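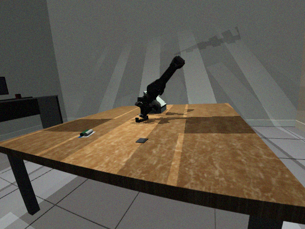
Graziella Testa told me I was out of my mind to sell the ferry ticket, and she told me so in the bakery, in front of the whole line, with a roll in her mouth.

I'd only gone in for bread! But the Osten ferry runs 2 times a month in July, and everybody in Galska knew I'd had a seat on it since spring, and everybody also knew I'd sold it that morning to a man with a cello.

"He had to get to a funeral," I said.

"He had a cello," said Graziella. "Who takes a cello to a funeral?"

"People who play at funerals."

She thought about that and took another roll. I could see she was going to put it on my bill (she did, and the first one too).

Okay, so I should say that my sister was on the other end of that ferry. We hadn't talked in five years, over our mother's house, which sold for so little in the end that my half went on a used car and a winter coat. Then she sent a postcard. It said the plums were in and I could come if I wanted. My sister has never been one for long letters.

So I had the ticket, and I had my bag packed, and at five in the morning I was down at the dock with my stomach in a knot, and up came this man, all out of breath, offering me three times what I'd paid. I said yes before he'd even finished! I was so happy I practically skipped up the hill. It lasted until the bakery.

"There's a bus," Graziella said, wiping her hands. "Goes the long way, by Certon. You change at the bridge."

"That's 211 miles."

"You've got cello money."

The line had gone very quiet. Somebody behind me coughed and said the bus left at noon, and somebody else said no, a quarter to. I looked at the clock over the oven. Then I asked Graziella for a box, a good one with string, and six of the almond things my sister used to steal off my plate.

"Seven," said Graziella. "You'll eat one before Certon."

I ate it at the bus stop.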